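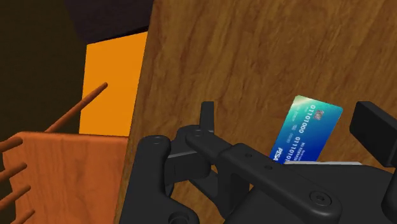 Cheetham Walking and Local History Club – Outings

In June we went to the open day at the Seltiteo paper mill, up the valley from Oro. The coach took 45 minutes and dropped us at the lower gate, so there was a short climb to the yard. Anyone with bad knees should ask for the upper gate next time.

The mill makes cotton rag paper, mostly for bookbinders and printmakers. Visitors are split into groups at the door. Ours was led by Pao-chu Peng, who has run the beating room for years and talked over the noise without much trouble. The rags come in as trimmings from shirt factories. They are sorted by hand, cut, and put through the beater for several hours until the pulp looks like thin oatmeal. She let us put a hand in it. It was colder than I expected.

After that came the vats. Two people work each one, one dipping the mold and the other turning the wet sheet out onto felt. A stack goes under the press with 94 sheets in it, and the press is the oldest thing in the building. It came from the Sultia works when that closed. The drying loft is up 2 flights of steep stairs with a rope for a handrail. Windows on both sides are opened or shut by hand depending on the weather, and the sheets hang over cords in small bunches. 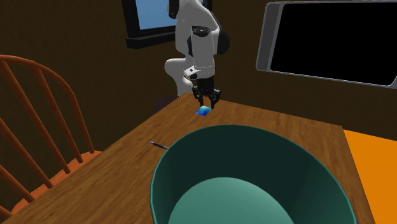
The loft was my favorite part, but it was warm up there and we didn't stay long. On the way down we passed the sizing room, which was closed for repairs to the floor.

Lunch was soup and bread in the old stable. The shop sells seconds by weight, and most of us bought some. Full sheets are expensive – fair enough for the work in them, but more than I wanted to spend. They also had a display on the flood, with a mark on the wall showing how high the water came, and a ledger listing all 141 workers on the payroll that year. Several Cheetham family names are in it.

The waterwheel is not running at the moment. You can walk around it on the path behind the stable, though the ground is soft, so wear boots. The coach left at 4 p.m.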